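Notes for the evening talk, "Before You Sign: Product Injury Claims for Ordinary People"
Vaughn Haverford, 7 p.m. start, leave time for questions

Thank everyone for coming out. Thank Hemant Solanki for setting up the chairs and for talking me into this back in March, when it seemed a long way off.

Start with the Halura pressure cooker story. Ashok Prajapati said I may use his name. The lid came off, his forearm was burned, and his very kind sister-in-law cleaned up the kitchen that same night and put the cooker out with the trash. Pause there. Let people groan. Then say it gently: the cooker was his best piece of evidence, and we spent months trying to make up for it with receipts and old family photos.

So, the first point, and I'll say it more than once tonight – keep the thing. Keep the box, the booklet, the broken bits in a bag. Don't fix it, don't wash it, and please don't mail it back to the company just because a nice person on the phone offered you a new one.

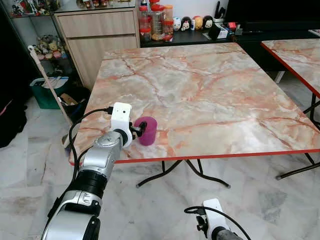
How long do you have to file a claim?
It depends on your state and on the kind of claim, and the clock often starts on the day you were hurt, so call a lawyer early and ask for the exact date in writing.

Somebody will say they only found out later what made them sick. Explain the discovery rule slowly, in plain words. Some states start the clock when you knew, or should have known, and that "should have known" is where a lot of the arguing happens. Don't get lost in case names here, Vaughn. You always do.

Next, who gets sued. People think of the name on the label, and fair enough, but there may be a parts maker, an importer, and the store as well. In the Dosell space heater matter there was a company called Claltero that made only the switch, and my clients had never heard of it. 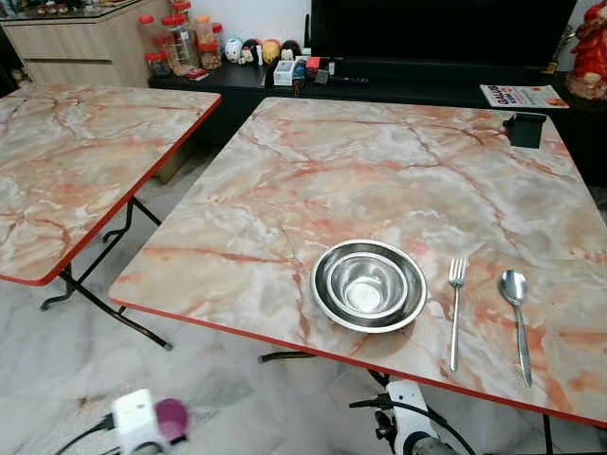

The switch maker ended up mattering a great deal, so tell them to copy down every name and number stamped on the product, even the tiny ones on the bottom.

Then fees. Be open about this, folks are shy about asking. Contingency means the lawyer is paid out of what you recover. Ask whether costs come off before or after the percentage. Vikas Tiwari's client had $3,507 in costs on a small case, with $380 of that just for copying records, and she was surprised by every dollar.

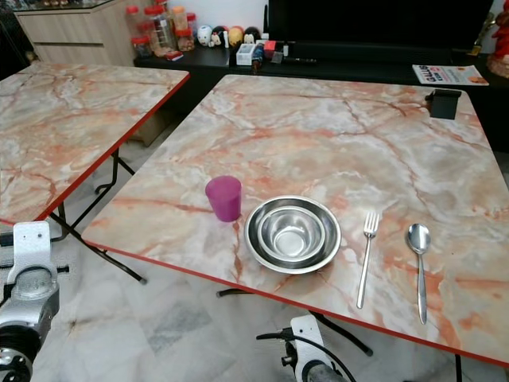
She told him later that one page in large type at the very beginning would have saved her a lot of worry, and I've handed out a page like that ever since. Copies are by the door – I printed 67, so share with your neighbor if we run short.

Kiros Yilma takes over for the part on medical records. Water break first.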